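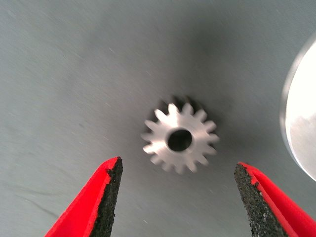
A dead metaphor is a figure of speech that's been used so long that people stop hearing it as a figure of speech at all. We say a river has a mouth, a needle has an eye, a bottle has a neck, and it doesn't feel like poetry, it feels like labeling. Take the flat silver gear at the top of the page. It has sixteen teeth, and I can write that sentence without you imagining it eating a sandwich (well, maybe now you're imagining it). At some point a person had to look at the points on a comb or a saw or a wheel and think of the inside of a mouth, and that was a pretty good bit of comparing. Now it's just the word. If I called them "nubs" you'd wonder what was wrong with me.

I've looked after this entry on Wokska for a good while, and it started as three sentences and a list of furniture legs. It's longer now. Please be patient with it.

What counts as dead

People who write about language argue over this a lot, and I go back and forth myself. The strict view is that a metaphor is dead only when ordinary speakers no longer know there was ever a comparison. "Muscle" is my favorite. It goes back to a Latin word meaning "little mouse," supposedly because a flexing muscle looks like a mouse moving under the skin, and I've never met anyone who thought of mice at the gym. "Daisy" comes from "day's eye," for a flower that opens in the morning. "Window" came into English from an Old Norse word that amounts to "wind eye." Those are about as dead as they get.

The looser view takes in anything we say without thinking, even when the old picture is sitting right there. Table legs, clock hands, the foot of a mountain, the head of a pin. You can see the comparison the second somebody mentions it, but until then you don't. Some writers call these "sleeping" or "dormant" metaphors to keep them apart from the muscle-and-mouse kind. I like "sleeping" best, so that's what I use below, but you'll find plenty of books that lump everything under "dead" and get on with their lives.

Then there are clichés, and I do keep getting mail about those! A cliché is a phrase that's worn out, and lots of clichés are metaphors, but the two groups only overlap. "At the end of the day" is tired, and everybody hears that it's tired. Nobody's tired of "table leg." There isn't really any other way to say it.

Body parts

English takes an enormous number of its sleeping metaphors from the body. When I went through my old Berhe pocket dictionary one winter, pencil in hand, I marked 177 entries where a body word had wandered off to name part of an object or a place. I'm sure I missed a few, and I know I stretched a point over "elbow grease." Hands, feet, heads, and eyes did most of the work. Teeth turned up on saws, combs, zippers, and wheels. Shoes have tongues and so do bells, if you count the clapper. Corn has ears, but be careful, that one's a trap: the ear of corn comes from a separate old word that happened to end up sounding like the ear on your head. No metaphor there at all. I had it in this article for ages before a reader set me straight.

Not every language picks the same part, and this is the bit I love. French gives a needle an eye under one word (chas) that has nothing to do with the ordinary word for eye. German calls a glove a "hand shoe," which sounds adorable if you grew up with English and like nothing whatsoever if you grew up with German. Anybody can hear somebody else's sleeping metaphors. Your own take effort.

Shapes and tools
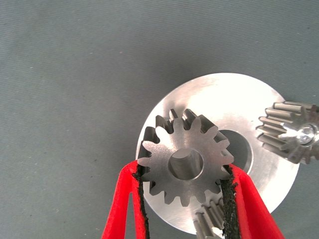
A bright metal disc with a round hole through it.

The traffic runs the other way too, from objects to everything else. "Disc" goes back through Latin to a Greek word for the thing an athlete threw, and from there it spread to nearly anything flat and round: the disc in your back, the disc with music on it, the disc of the moon. "Dish," "desk," and "dais" come out of the same family if you trace them far enough, and I find that a little unsettling every time I sit down to type. Whether all of that is metaphor or just a word stretching to cover similar shapes is a fair question. My rule of thumb is that if you had to squint to see the likeness, it's a metaphor. If you only had to look, it's an extension. I've broken this rule at least twice in this very section.

Tools have been generous to the way we talk about minds and work. We're "geared up," we "switch gears," an idea "clicks," a plan "hinges" on something. "Broadcast" used to be what you did with seed, by hand, across a field, and then radio came along and borrowed it so completely that the gardening sense now needs explaining. I grew up on the edge of Hitach, where people still broadcast rye in the fall, and I was a grown adult before I connected the two.

How they fall asleep

As far as I can tell there are a few usual paths. The first is plain need. A new thing shows up without a name, somebody grabs a word from nearby, and the word sticks. The computer mouse is the one everyone brings up, and I think it's still half awake, mostly because of the tail it used to have. Rhetoric has a term for this kind of gap-filling, catachresis, though the same term also gets used for plain misuse, so I try to stay away from it.

Another path is that the source disappears. Not many of us have had to "bite the bullet" or "go off half-cocked" in any practical way, so the phrases drift loose from whatever first made them vivid. That's where you get spellings like "tow the line" for "toe the line." The writer is looking for a picture, can't find the original, and supplies a new one with a rope in it. Honest mistake. I kind of like the rope.

And sometimes sound change does it. "Day's eye" was pretty clear until it got squashed into "daisy," and after that you needed a dictionary to get the eye back.

Waking them up

Comic writers do this for a living. You take a sleeping metaphor and treat it as if it were literal: the foot of the mountain needs a bigger sock, the deadline has a body under it. Most puns about objects work this way, and a lot of children's jokes do too. Mixed metaphors are the accidental version. "We'll burn that bridge when we come to it" is funny because two sleepers bump into each other and both sit up.

The card game Cloltero is built on it. Each player gets a sleeping metaphor and has to defend it in court as a literal fact, and the box has 200 cards, of which my family has lost 21. "Armchair" is nearly impossible. "Shoulder of the road" is a gift.

Style guides tend to go easy on the truly dead ones and warn you about the dozers. I think that's sensible. You couldn't write a page without the dead ones, and hunting them all down would leave you with something no reader could stand. But I do check for collisions when I edit, especially around weather, war, and plumbing.

Lists and further reading

The companion list on Wokska stands at 1,391 entries, sorted by where the word came from (body, farm, kitchen, sea, tools, and a messy bin called "other"). It's open for edits. If you add one, please put in the older meaning and say where you found it, and check the ear-of-corn page first for words that only look related.

See also: cliché, folk etymology, mixed metaphor, polysemy, retronym.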